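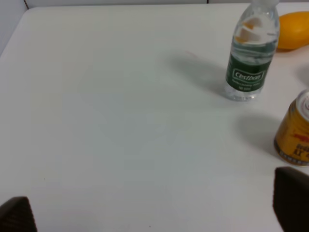 Water, fruit and a can on the white table, Saturday morning.

I own one good table. It's white, it has rounded corners, and for most of last year I couldn't have told you what color it was. We ate on the couch with plates on our knees while the table held up the mail, the phone chargers, a bike light, and whatever came out of my pockets on the way in.

So when my editor, Krisztina Bakos, asked who wanted to spend a week with a clear table and write it up, everybody in the meeting looked at me. (She has been to my apartment. Twice!)

The idea comes from Pallavi Rawat, who runs a little home-organizing business called Telach and has been inside more kitchens than any plumber. She doesn't do bins or labels, and she has no interest in your spice drawer. What she does is make you take every single thing off one surface, wash it, and then put things back only when you catch yourself reaching for them. Seven days, one table. "You'll hate the second day," she told me on the phone, sounding very cheerful about it.

I hated the second day. Clearing was the easy part – I put on music, dragged over a big cardboard box from my last move, and swept the lot into it. Under the mail I found a library card, a birthday card I'd bought and never sent, and 131 dollars in an envelope marked "October," which I have no memory of writing. Then I wiped the whole thing down with dish soap and stood there admiring it like I'd built it myself.

By dinner the next day I'd gone to that box so many times that my knees hurt. Scissors. Pen. The other pen. My partner, Darius Filip, put his keys down on the table out of pure habit, looked at me, and picked them up again very slowly.

What came back first was all stuff to eat and drink. A plastic bottle of Cestbon with its dark green label, because I work at that table and I'm a person who forgets to drink water unless it's staring at me. Something orange and glossy. A yellow-gold can for the afternoon slump. I'd expected the laptop or the lamp to win, but no, it was snacks all the way, and Pallavi says that's true of nearly every table she has ever cleared. 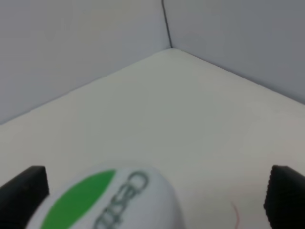

AT HOME / SMALL SPACES

The trouble with a white table is that anything white on it disappears. I kept losing things that were right in front of me, and the pieces I could find at a glance were the ones with some color going on, like the white one with the bright green band curving across it and gray lettering alongside. I never lost that. I lost my earbuds case three times before lunch.

Doğukan Ekinci, who sells secondhand furniture out of a shop called Skekus and sold me the table in the first place, thinks this is the best argument for buying white. He had a dark walnut one at home for years and swears you could hide a whole breakfast on it. "Dust, too," he said, "but dust you get used to." I paid 200 dollars for mine and he still brings up the discount, so I guess I should mention he's been very good to us.

He also told me to stop putting things at the edges. I had been lining everything up around the outside to keep the middle free, which felt tidy and looked like a yard sale. Pallavi disagreed with him completely when I passed this on. She likes the edges. Her feeling is that the open space in the middle is what you're saving, so let the clutter have the border if it needs somewhere to live. I tried it both ways and I'm with her, mostly, though I do knock things off with my elbow.

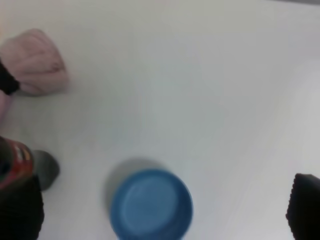 Issue 131

Cloth was my downfall. You can be strict about cans and mail and still have a bundle of pink fabric turn up in the corner, all creases, next to a black band and a mostly red can, and somehow your eye slides right over it. Soft things don't count as clutter in my head. They're just resting.

My neighbor Aranka Győri has a rule for that. If it's fabric and it's on the table, you fold it or you wear it. She said this while drinking my coffee, and then she folded a dish towel in front of me so fast I couldn't follow what her hands did.

By Saturday, February 21, 2026, my week was up and the cardboard box was still half full. I took the bike light out and put it on the bike. The rest went in the hall closet, and Darius has asked me to please put a date on it. We ate dinner at the table, with plates and everything, and afterward he left his keys on it overnight and I let him.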